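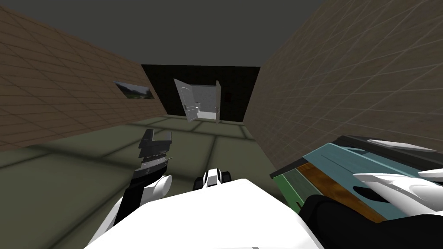

September 2019

Glue tests, second round. Carried on with the hide glue against the fish glue on the maple offcuts from the Pirnville order. Same joint as before, plain lap, one inch overlap, clamped overnight.

Hide glue soaked two hours, then warmed in the small pot. Kept it at 140 F by the dial thermometer, which I don't fully trust. Horacio thinks it reads low. Must check it in boiling water before the next batch.

Made 10 joints with each glue. Pulled them on the lever rig, adding weight until they let go. Best hide glue joint held to 355 pounds. The fish glue ones were more even but lower, and two of them failed in the glue line with hardly any wood torn. Both of those were from the end of the board where the planer left that shiny patch. I should have scraped it first. Leaving them in the table but marked with a star.

The lever rig is creeping. The pivot bolt has worn its hole oval and the arm drops a little before it takes load. Horacio Ibarra turned a bushing for it in January and it never got fitted. Found it in the drawer with the tap wrenches. Fit it before round three or the numbers won't compare.

Humidity in the shop was 46 percent in the morning and I forgot to write it down at night. The dehumidifier bucket was full again when I came in, so it had shut itself off at some point. Whoever is last out, please empty it.

Alva wants the answer on open time more than strength. Their people are gluing long pieces and the hide glue gels before they get the far end down. Options: warm the parts first, add urea, or go to the fish glue and accept the lower figure. I'd like to try urea at two strengths on the same maple. Need to order some, and more cotton rag while we are at it.

Cleaned the pot with hot water only. There's a skin on the inside that won't shift.

To do:
Check thermometer
Fit bushing
Scrape all faces before gluing
Ask Alva how long their longest piece is
Relabel the fish glue jar, the date has rubbed off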